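Spent Saturday at the Troritz open day. They build and test kitchen manipulation software in a unit out past the rail yard. Posting notes while I still have them. Thread, fairly long.

1. Format: guided groups, 25 minutes per station, three stations. Countertop tidying, drawer handling, and a teleoperation bench visitors could try. I spent most of my time at the countertop station, so most of this is about that one.

2. The station lead was Pendo Lukumay, who wrote the planner. Giang Văn ran the console. Both answered questions directly and said "we don't know" when that was the answer.

3. The task is stated as one line of text. The planner breaks it into pick, place, push and wait. Each step goes to a learned policy trained on demonstrations. The set for this counter is 2766 demonstrations, all recorded on site by four operators.

4. Of those, 401 were thrown out in review. Main causes: operator hesitation, bad timestamps, and objects nudged between reset and start. Lukumay said the hesitation cases hurt the most, as the policy learned to pause in the same spots.

5. Layout is changed between runs from a printed sheet. Items along the back stay near the back, but their order and angle change. The middle is kept clear enough to work over the cutting board.

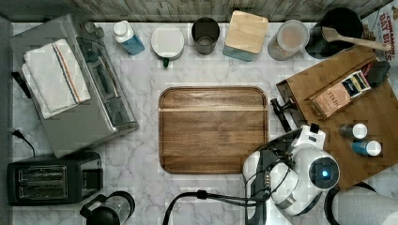

6. Someone in our group asked: how does it decide how hard to grip something it hasn't picked up before?

It starts from a low default force, closes until the motor current rises, then lifts slightly and checks for slip. If the object slides, force goes up one step and the lift is repeated. After three steps it gives up and flags the item for the operator.

7. Giang Văn added that the three-step limit is conservative. It was five until they crushed a paper cup on camera. The limit is global for now. Per-object limits are planned.

8. Reported success rate on the full tidy task: 57 percent over 565 runs, with "success" meaning every requested item in its zone and nothing knocked over. Single picks do far better, but I didn't write the figure down and won't guess.

9. I asked how failures are spread. Most are in placing. Grasp failures are caught by the slip check and retried. A bad place usually isn't noticed until the next overhead pass, and by then the neighbor has moved too.

10. Cycle time is slow. The planner waits for a fresh view after every step. Lukumay said they could overlap motion and perception but want the logs to stay easy to read through the end of March.

11. Drawer station, short version: Kha Quách showed force-limited pulling on three drawer types. Soft-close runners are still a problem. The damper loads up near the end of travel and the controller reads it as contact.

12. Teleop bench: leader arm, no force feedback. I needed several tries to get a spoon into a cup. Depth is the hard part. Ánh Đào, who trains their operators, puts new people at two days before their recordings are kept.

13. Software is a mix. Planner is in-house. Logging and replay run on Stamalar, which I had only seen used for warehouse work. Replay is good: scrub to any step and see the commanded and measured joint positions on one time axis.

14. Open question for me is transfer. Everything I saw was trained and tested on the same counter. They have a second one going up at the Testthorpe site with different height and lighting. No numbers from it yet.

15. Practical: parking is on the north side, the door is unmarked, and the afternoon groups were half the size of the morning ones. Slides are supposed to go out by email to everyone who signed in. I'll add the link under this post when mine arrives.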